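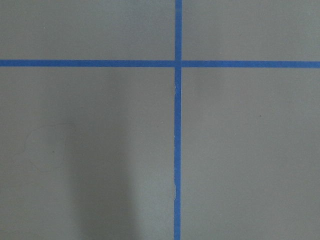 台所の手書きノートを読む会「ソディッツ文庫」 秋冬期の参加者を募集します

おうちの台所の引き出しに、油のしみた大学ノートや、裏の白いチラシを束ねてクリップで留めたものが眠っていませんか。おばあさまの字で「しょうゆ おたま半分」とだけ書いてあって、何の料理なのか見当もつかない。そういう紙を、みんなで首をひねりながら読んでいるのが私たちソディッツ文庫です。

文庫といっても立派な建物があるわけではなく、グラルタッハ通りの古い製粉所の二階に本棚と大きな机を置かせてもらって、お預かりした家庭の料理ノートを一枚ずつ読み、活字に起こし、ときには書いてあるとおりに作って食べてみるという集まりです。始めたころは自分たちの親のノートを持ち寄って見せ合うだけのつもりだったのですが、うちにもあるよ、うちのも見てほしい、というお声をいただくうちに箱が増え、いまお預かりしている紙は2,797枚になりました。このうち読み終えて清書まで済んだものが443枚です。残りの多さを思うとちょっと気が遠くなりますが、楽しみがまだまだ残っているということでもあって、この秋冬は新しい方にも机を囲んでいただきたいと、こうしてご案内を書いています。

お願いしたいこと

中心になるのは書き起こしです。お渡しするノートの写しを見ながら、書いてあることをそのまま文字にしていただきます。「そのまま」が案外むずかしくて、つい親切心から「大さじ」と書き足したり、送りがなを直したりしたくなるのですが、そこをぐっとこらえてください。「にんじん 小さいの」と書いてあれば「にんじん 小さいの」です。値段の走り書きや、電話番号の切れはし、「明日 歯医者」のような料理と関係のない書きこみも残します。あとから読む人にとっては、そういうところがいちばん面白かったりするものですから。(電話番号と住所だけは、清書のときに伏せ字にします。)

読めない字は、無理に読まなくてかまいません。四角の記号を入れて先へ進み、金曜の集まりで「これ何に見えます?」と皆に聞いてください。先日も、ずっと「石」だと思っていた字が「右」だとわかり、つまり「右の鍋」のことだったのだと、そこから急に一ページ全部が読めるようになって、その日は予定していたところがちっとも進みませんでした。でも、とてもいい晩でした。
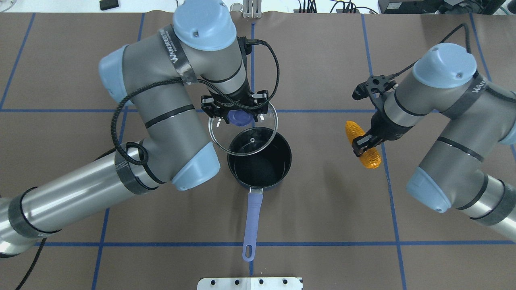

書き起こしのほかに、聞き取りのお手伝いもあります。ノートを預けてくださったお宅に伺って、書いた方やご家族のお話を聞く仕事です。必ず二人一組で伺いますので、はじめての方が一人で玄関先に立つことはありません。お茶を出してくださるお宅が多く、たいてい長居になります。話が昔の引っ越しや犬のことに流れていっても、止めずに聞いてきてください。ただ、漬物を「食べてみて」とすすめられたときに苦手なものがあれば、どうぞ遠慮なくそうおっしゃってくださいね。我慢して飲みこんだのがきっかけで、伺うたびに丼いっぱい出していただくことになった者がおります。

それから、月に一度の「作る日」があります。清書の済んだノートから一品か二品を選び、書いてあるとおりに作ってみる日です。分量が抜けているものがほとんどですから、抜けたところは相談しながら決めて、どう決めたかを記録します。塩を入れる時分ひとつで話が長引くこともありますが、意見の割れたものは両方作ります。

この秋冬に読むもの

今期の中心は「ヴォイチク商店の帳面」です。乾物と雑穀を商っていたヴォイチク商店では、お客さんから聞いた料理の仕方を、売り掛けの帳面の余白に書きつけていました。豆の煮かた、とうもろこしの粥、麦の炒りかげんなど、ほんの二、三行のものばかりなのですが、同じ料理が何年もおいて少しずつ違うかたちで出てくるのです。ある年のとうもろこしの粥には牛乳が入り、別の年には入らず、その横に鉛筆で「こちらがよし」とある。どちらがよいのか、線の引きかたがあいまいで、いまだに意見がまとまっていません。

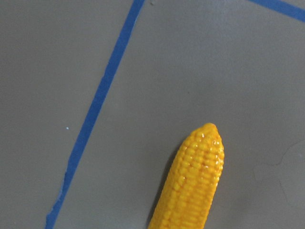 帳面の字は大きく、わりあい読みやすいので、はじめての方にもおすすめできます。独特なのは数の書きかたで、升目の記号と商店だけの符丁が混ざっています。符丁の一覧は、前の期の方々がこつこつ作ってくれたものが机の引き出しに入っていますから、それを片手に読んでください。一覧にない符丁を見つけたら書き足していただいて、そのときは鉛筆でお願いします。

もうひとつ、スタヴァトネス地区の共同炊事場で使われていた献立の綴りも読みはじめます。こちらは複数の手で書かれていて、几帳面な字のすぐ下に、眠りながら書いたような字が続きます。大鍋で作る前提の分量ですから、家の鍋に合わせて割り算をしなければならず、100人分の汁ものを小さな鍋に直すときの香辛料の加減など、計算だけではうまくいかないところが出てくるだろうと今から話しています。ひとつの綴りを4人で分担して読む予定です。

こんな方をお待ちしています

手書きの字を眺めるのが嫌いでない方。これがいちばん大事で、あとのことはたいてい何とかなります。料理の腕は問いません。包丁をほとんど持たないという方も今いらっしゃいますが、その方はくずし字がめっぽう得意で、私たちはみな頼りにしています。反対に、字を読むのはどうも肩がこるけれど作る日には毎回出たい、という方も歓迎です。

年齢は十六歳から上でしたらどなたでも。お仕事や学校のある方、小さなお子さんのいる方は、来られる日に来ていただければ結構です。続けて休んだから来づらい、と思われるのがいちばん寂しいので、久しぶりの方にも「このあいだの続きですが」と普通に話しかけることにしています。遠方で通うのがむずかしい方には、写しを郵送しますので、ご自宅での書き起こしだけの参加もできます。

パソコンで打っていただけると助かりますが、原稿用紙に手書きでもお受けします。そのかわり、読める字でお願いします。ここだけは少し強めに申し上げておきます。

集まりの日時と場所

毎週金曜、夜六時半から八時半まで。グラルタッハ通りの旧製粉所二階です。一階の入口は引き戸で、かなり重いので、開かないときは鍵がかかっているのではなく、力が足りないのだと思ってください。階段が急で手すりは片側だけです。上り下りに不安のある方には一階の小部屋で作業できるように用意しますから、お申し込みのときにひとこと添えてくださいませ。

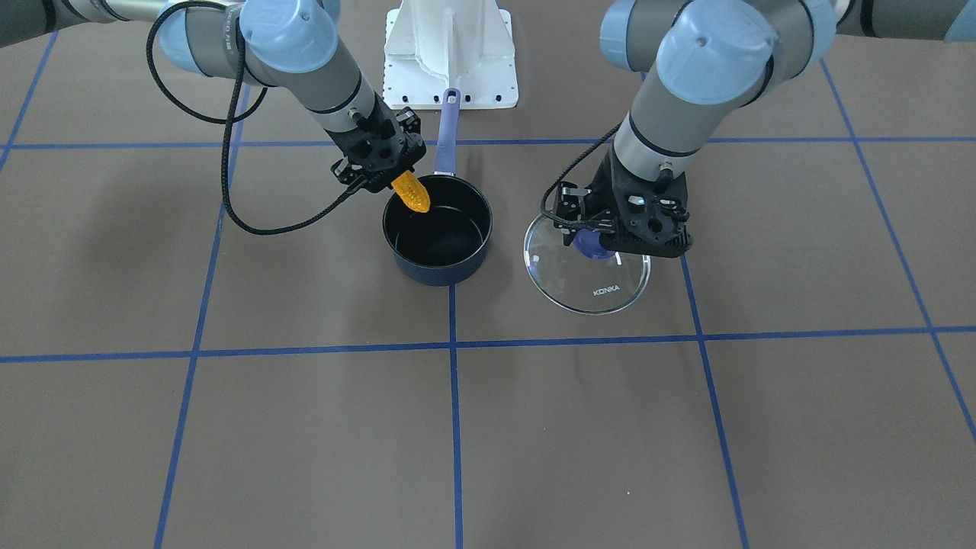 今期は十一月に始まり、三月の終わりまで続きます。途中からの参加もできますが、初回には紙の扱いかたの説明と、ヴォイチク商店の帳面の読みあわせをしますので、できれば初回にお越しいただけるとあとが楽です。作る日は毎月最後の集まりに行い、その日だけは開始を一時間早めて五時半からになります。エプロンと手ふきをお持ちください。食べものの制限やアレルギーのある方は、献立を決める前に教えていただければ、材料を替えるか、別の一品を選びます。

費用とお礼のこと

参加費はいただいていません。作る日の材料費だけ、かかった分を人数で割って当日に集めます。豆と雑穀が中心ですから、たいした額にはなりません。聞き取りに伺うときの交通費は文庫から出します。書き起こしへの謝礼は、申し訳ないのですがお出しできません。期の終わりに清書をまとめた冊子を作りますので、それを一冊お渡しして、巻末に書き起こしをした方のお名前を載せます。載せたくない方や、筆名にしたい方は、そのようにいたします。

お預かりした紙について

ノートの原本は文庫の外へは持ち出せません。作業にはすべて写しを使い、原本を見るのは、写しではどうしても読めないところを確かめるときだけです。机の上には飲みものを置かず、筆記具は鉛筆にしてください。清書したものをご自分のブログなどで紹介したいときは、預けてくださったご家族にお伺いを立てますので、先にご相談ください。これまでのところ、皆さん喜んで承知してくださっています。

お申し込み

はがきか電子メールで、お名前、ご連絡先、来られそうな日、それから「読んでみたいのか、作ってみたいのか、聞きに行ってみたいのか」をお書きください。三つともでも、まだわからない、でもかまいません。志望動機のような改まった文章はいりませんが、もしお手元に読めない料理のメモがあれば、写しを一緒に送ってくださるとうれしいです。初回に皆で読みましょう。

お返事は一週間ほどで差し上げます。締め切りは設けていませんが、スタヴァトネスの綴りを希望される方は分担の都合がありますので、初回の集まりまでにお知らせください。見学だけの方は申し込みなしでどうぞ。二階に上がってきて、空いている椅子に座ってくだされば、どなたかが写しを一枚お渡しします。

お問い合わせ:ソディッツ文庫 グラルタッハ通り 旧製粉所二階 | © ソディッツ文庫 | ページの先頭へ戻る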